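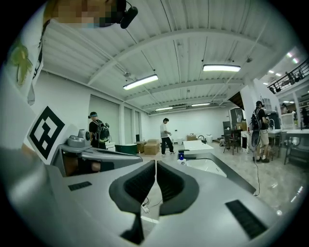
About Flestari

Flestari fits out and maintains open-plan workspaces in single-storey industrial buildings. Work covers partitioning, lighting layout, storage, floor marking and the handling of goods in and out. The company does not carry out structural alterations or roof repairs. These are passed to a contractor appointed by the building owner.

What we do

A typical unit arrives as one large volume with a high ceiling and very little else. The first survey records clear height at the lowest beam, positions of existing hangers, door widths and the condition of the wall linings. Corrugated metal ceilings are checked for fixing points before any cable is dropped from them. Where fluorescent fittings are already suspended and in working order they are normally kept, and the layout on the floor is drawn to suit them.

Partitions are white as standard. Full-height partitions are used only where a room must be closed for noise or temperature. Elsewhere they stop short of the ceiling so that the main lighting serves both sides and no second circuit is required.

Mezzanines are surveyed separately. The floor area beneath one is treated as low-headroom storage and is lit from its own switch. Railings are inspected at handover and again every January.

Floor use and storage

The centre of the floor is a set-down area. Boxes may stand there while they are being checked against the delivery note and are then moved to the wall or to racking. Cardboard is stacked no more than 3 high. Larger cartons go at the bottom regardless of weight marking, unless the marking says otherwise, in which case the stack is split.

Round containers are kept off the walking route. Tall door panels are kept clear to their full width, including those not in daily use. Personal bags are worn or hung up and are not left on the floor. Trailing cables are accepted during a working session and are coiled at the end of it.

How the company is organised

Flestari was set up by Emil Lanz and Nasrin Rashti, who had previously worked together on warehouse conversions. Emil Lanz is responsible for surveys and drawings. Nasrin Rashti deals with contracts, insurance and purchasing. Installation is run by Ross Crichton with a crew of 4. Ayana Asfaw manages lighting and small electrical works, and Iona Sutherland handles storage planning and the maintenance schedule.

We currently look after 11 units under maintenance agreements. Each has 2 named contacts, one for access and one for faults. Please do not report faults to the access contact, as the two lists are kept separately.

Products

Racking is supplied by Juhász and partition panels by Irberg. Kulell hanging brackets are used for new light fittings and held in stock. Clients may supply their own materials, but the sizes must be agreed at survey stage and panels without a fire classification certificate will be refused.

Surveys and quotations

A survey takes half a day for a single unit. The unit need not be emptied beforehand, though access is needed to all four walls and to the distribution board. Drawings are issued at 1:50 with a schedule of fittings. Quotations remain valid for 3 months and exclude lift hire.

Page last revised 05/10/2012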